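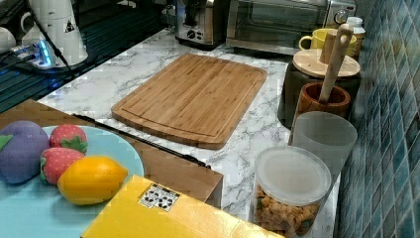 Toy strawberries, a lemon and an eggplant on a plate beside a bamboo board.

Tiser Floor Draughts Set

The Tiser is a full-size floor draughts set supplied by Drilstead for schools, parks departments, hotels and community centers. It is suitable for indoor and outdoor play on any level surface.

The set consists of a roll-out vinyl mat and a complete number of pieces in two colors. Each piece is 19 cm across and hollow, and may be lifted by a child with one hand. A recessed grip in the underside allows pieces to be stacked when a king is made. The mat is hemmed on all sides and has eyelets at the corners for ground pegs. Pegs are not included.

Pieces may be washed with warm water and mild soap. The mat should be wiped down and left to dry flat before it is rolled – a mat stored damp may mark along the folds. Solvents and pressure washers must not be used.
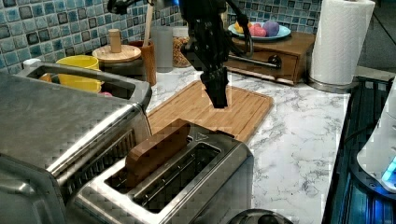 Storage and Transport

All pieces fit into the two carry bags provided. The mat has its own sleeve with a shoulder strap. Wheeled storage crates are made for Drilstead by Besnard and are sold separately. One crate holds a complete set, including the mat.

Hire and Purchase

Sets may be purchased outright or hired from the Illivcombe depot. The hire period is up to 30 days. A refundable deposit of $50 is payable on collection, and missing pieces are charged at the replacement rate shown on the order form. Customers planning events in September are advised to reserve early.

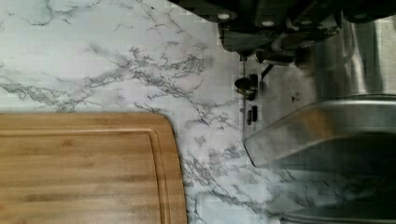
Organizations hiring more than one set should state this when booking, as the depot holds a limited number. Sets must be returned clean, with the pieces sorted by color.

Replacement pieces are available singly in both colors. Orders over $2,000 are delivered without charge. All other orders are sent at the standard freight rate.

Prices and hire terms effective 1/5/18.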